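The board, the banana and the art of owning less

Friday, August 26, 2022

Themis Kontogiannis keeps a white table against a pale wall and would like to be asked about something else. "People come in and say, where is everything?" she says. "It's in the cupboard. That's what the cupboard is for."

We meet at her rented workroom in Futstead, where she runs Tatlı, a one-woman cookery class for people who claim they can't cook. She takes seven pupils at a time, most of them past fifty, a few of them sent by their children. The course lasts 26 weeks. I suggest that this is a long time to spend learning to make lunch. "You haven't met them," she says.

Her first lesson involves no heat. Pupils get a board and a bare stretch of table, and are told to leave it bare. Kontogiannis spent years in a hotel kitchen in Lorville and came away with a bad shoulder and a horror of things left out on worktops. Toasters trouble her. Knife blocks she calls "furniture for people who own one good knife".

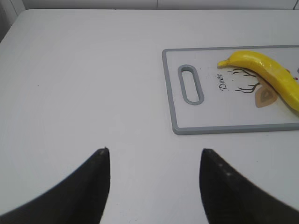
The deer board on the table at Tatlı.

The board is the surprise. One expects olive wood, or at least something solemn. It's white with a grey plastic border and a handle slot at one end, and it says "Deer" on it in curly script, beside a set of spindly antlers.

"I bought it in April at the market in Wurkton," she says. "I had a very handsome board before. It weighed as much as a dog and I hated washing it. This one I can lift with two fingers."

Did she choose the deer? "The other one was a hedgehog. I thought the hedgehog looked smug."

She admits the drawing has its uses. Beginners are frightened of a blank board, she finds, and much less frightened of one with pink cheeks. They also aim better. "I can say, put it over the face, and everyone knows where I mean. Try that with olive wood."

What goes over the face, in week one, is a banana. Some 345 people have now passed through this exercise, by her reckoning, and three have walked out over it. She is unrepentant. A banana doesn't roll far, needs no sharp knife and makes no one cry, which can't be said for the onion in week two.

"A man told me he hadn't paid to be taught bananas," she says. "I told him to slice it evenly, then. He went rather quiet."
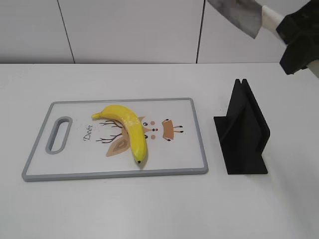 What comes after the banana

Week two is the onion. Week three is also the onion. Eggs arrive when she judges that people have stopped apologising to the vegetables, and pastry is left until the clocks change, for reasons she describes as personal.

At the end of each class the board is washed, the table wiped and everything put away again before anyone is allowed a cup of tea. I ask whether her own kitchen at home is kept like this.

"You're not invited to my home," she says, and goes to fill the kettle.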